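Hamside Web Shop Basics, Handout 4: Product Categories and Filters

Welcome back, everyone! Last time we put our 26 test products into the Plukley shop, and today we sort them, which sounds dull but is (I promise) one of the nicer jobs in running a store.

Give each product one main category first, then add tags — color, size, whatever a shopper might type. The Brunet theme shows 100 items per page, so a filter matters sooner than you'd think. Save before you switch tabs, please!
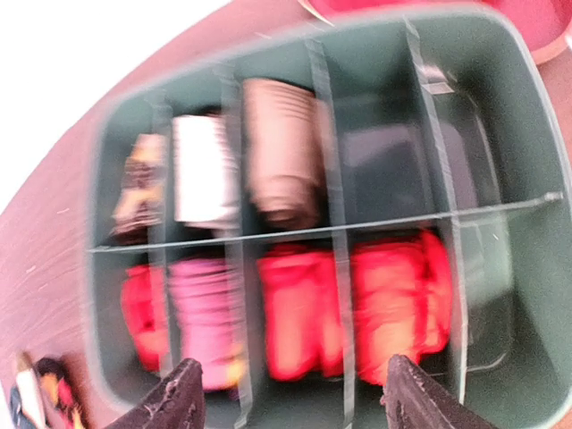
Fig. 2. Green bin with translucent dividers.

For next time: add a sale category and read the Stollmont notes on slugs.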